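작업노트 / 원격조작 시연 수집
2026년 6월 13일

토요일이라 건물이 조용하다. 평일에는 옆방 컴프레서 소리 때문에 헤드셋 너머로 서로 말이 안 들리는데 오늘은 오전 내내 편했다. 오랜만에 노트를 길게 쓴다. 3월에 쓴 걸 다시 읽어 보니 나도 무슨 소린지 모르겠어서, 이번에는 월요일에 이어받을 사람이 읽을 수 있게 써 보려고 한다(노력은 한다).

오늘 할 일은 Bustura 과제 시연을 이어서 쌓는 것. 어제까지 저장소에 들어간 게 1,267개인데, 숫자만 보면 든든해 보여도 앞쪽 절반은 내가 조작에 서툴 때 찍은 거라 움직임이 영 지저분하다. 팔이 목표 위에서 한참 머뭇거리다가 내려가고, 다시 올라갔다가, 또 내려가고. 이런 걸 그대로 학습에 넣으면 정책도 똑같이 머뭇거린다. 지난번 Larkix 체크포인트가 딱 그랬다. 물건 위에서 인사하듯 까딱까딱하는 버릇, 그거 내 버릇이다. 보고 있으면 부끄럽다 정말.

그래서 오늘은 원칙을 하나 정하고 시작했다. 출발 전에 어디로 갈지 마음속으로 먼저 정하고, 일단 출발하면 중간에 생각을 바꾸지 않기. 잘못 갔으면 그냥 실패로 표시하고 처음부터 다시 한다. 중간에 고쳐 잡는 시연은 따로 모으고 "복구" 태그를 붙인다. 복구 동작도 필요하긴 한데 정상 시연이랑 섞여 있으면 나중에 골라내느라 고생한다. 내가 해 봐서 안다.

왼팔은 그리퍼, 오른팔은 손가락 달린 손, 이 조합으로 계속 간다. 양쪽 감각이 완전히 달라서 처음 30분은 늘 헤맨다. 그리퍼는 열고 닫는 것만 신경 쓰면 되니까 몸이 금방 기억하는데, 손 쪽은 장갑 착용 상태에 따라 매번 조금씩 다르다. 특히 엄지! 엄지 보정이 어긋나면 나머지 손가락이 아무리 잘 따라와도 집는 동작이 안 나온다. 장갑을 낄 때 손목 밴드를 먼저 조이지 말고 엄지를 끝까지 밀어 넣은 다음에 조일 것. 순서를 바꾸면 보정을 통과해도 10분쯤 뒤부터 슬슬 밀린다.
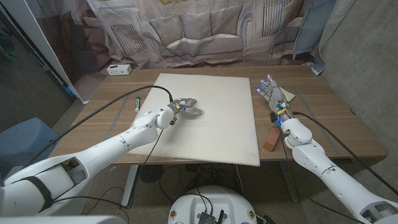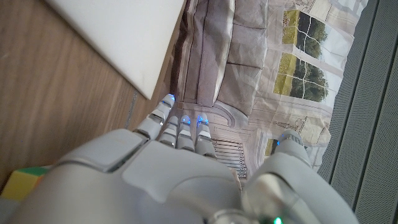
머리 쪽 시점 하나, 손목 쪽 시점 하나

분류: 원격조작 / 양팔 / 시연 품질

손목 시점을 조작자 화면에 띄워 놓을지 말지는 아직도 결론이 없다. 오늘은 전반부에 머리 시점만 띄우고, 후반부에 손목 시점을 작게 같이 띄워 봤다. 내 느낌으로는 접근할 때는 머리 시점만 있는 게 낫다. 손목 화면은 자꾸 돌아가니까 그쪽으로 눈이 가는 순간 방향 감각이 무너진다. 배경천의 소파가 거꾸로 보이기 시작하면 내 머릿속 왼쪽 오른쪽도 같이 뒤집힌다. 대신 손끝이 물건에 닿기 직전에는 손목 화면이 확실히 편하다. 머리 시점에서는 손등이 가려서 손끝과 물건 사이 간격이 잘 안 보이는 자세가 꽤 있다. 자동으로 전환되게 만들면 좋겠는데, 화면이 멋대로 바뀌면 그것대로 멀미가 날 것 같기도 하고. 일단 발판 스위치로 수동 전환하는 걸 다음에 시험해 본다.

흰 판 얘기도 적어 둔다. 나는 판을 테이블에 반듯하게 맞추지 않고 비스듬하게 두는 쪽이 좋다고 본다. 예전에 매번 반듯하게 맞춰 놓고 찍었더니 정책이 판을 보는 게 아니라 그냥 외운 자리로 갔다. 판을 조금만 돌려도 엉뚱한 곳을 짚더라. 그러니 테이블 위의 회색 테이프는 팔이 닿는 범위를 대충 보여 주는 선으로만 쓰고, 판을 거기에 맞춰 정렬하지는 말 것. 마커랑 나무 블록도 마찬가지다. 블록은 세운 것과 눕힌 것을 섞는다. 세운 블록은 손으로 다가가다 툭 건드리면 넘어가는데, 그 넘어간 시연을 지우고 싶은 마음이 굴뚝같아도 지우지 말고 실패 폴더에 넣자. 실패 분류기 쪽에서 그게 모자란다고 계속 얘기하고 있다.

Ashour 로 기록 시간을 맞춰 보니 손 관절값이 카메라보다 74ms 늦게 찍힌다. 지난번 기록에서도 비슷한 냄새가 났는데 그때는 네트워크 탓으로 넘겼다. 오늘은 건물에 사람도 없고 네트워크도 한가했으니 그 핑계는 못 쓴다. 관절값 쪽 버퍼가 의심스럽다. 천천히 움직일 때는 티가 안 나고 손을 빨리 오므릴 때만 어긋나서 지금까지 모르고 지나간 모양. 이미 모은 데이터는 후처리로 당기면 될 것 같지만, 어긋남이 일정한지 확인하기 전에는 손대지 말 것. 원본은 꼭 따로 남긴다. (전에 원본 위에 덮어쓴 사람, 나다.)

오늘 수집한 건 129개. 그중 복구 태그가 5개밖에 없다. 잘해서 적은 게 아니라, 실수하자마자 반사적으로 정지 버튼을 눌러 버려서 그렇다. 복구 시연은 아예 시간을 따로 떼서 일부러 만들어야겠다. 자연스럽게 나오길 기다리면 영영 안 모인다.

쉬는 간격도 메모. 같은 동작을 연달아 하면 점점 빨라지고 경로가 짧아진다. 본인은 능숙해졌다고 느끼는데 재생해 보면 물건을 스치듯 지나가고 있다. 오후 첫 묶음이 그랬다. 스무 번 정도 하면 장갑을 벗고 물 한 잔 마시고 오는 게 맞는 것 같다. 다시 낄 때 보정하는 게 귀찮아서 자꾸 버티게 되는데, 버틴 결과물을 나중에 골라내는 게 더 귀찮다.

케이블은 왼팔 손목 쪽을 계속 지켜봐야 한다. 테이블 앞 모서리로 늘어지는 놈이 있어서, 팔을 몸 쪽으로 당길 때 모서리에 걸릴까 봐 조작하면서도 신경이 쓰인다. 신경 쓰는 만큼 시연에도 티가 난다. 당기는 동작만 유독 느리다. 묶는 위치를 바꾸되 손목이 끝까지 돌아갈 여유는 남겨 둘 것. 너무 바짝 묶었다가 커넥터가 빠진 게 3월이었다.

Ornenden 쪽에서 물어본 것: 직접 팔을 잡고 끌어서 가르치는 방식과 섞어 써도 되냐고. 왼팔만이라면 된다고 본다. 그리퍼로 하는 단순한 옮기기는 손으로 끄는 쪽이 경로가 훨씬 부드럽다. 다만 사람 팔이 머리 카메라에 다 찍히니까 영상은 그대로 못 쓰고, 기록한 궤적을 한 번 재생시키면서 영상을 새로 받아야 한다. 물건을 처음 자리에 똑같이 돌려놓는 게 일이다. 오른손은 끌어서 가르치기가 어렵다. 팔은 끌 수 있어도 손가락을 하나하나 잡아 줄 손이 모자란다.

월요일에 할 것
- 관절값 지연이 일정한지, 느린 동작과 빠른 동작으로 나눠서 비교
- 발판 스위치 연결, 시점 전환 시험
- 왼손목 케이블 묶는 위치 변경
- 복구 시연만 한 시간
- 장갑 배터리 충전 (오늘 마지막 묶음 때 경고 떴음)

저장소 업로드는 걸어 놓고 간다. 끝났는지는 집에서 확인하고, 중간에 끊겨 있으면 월요일 아침에 다시 올릴 예정.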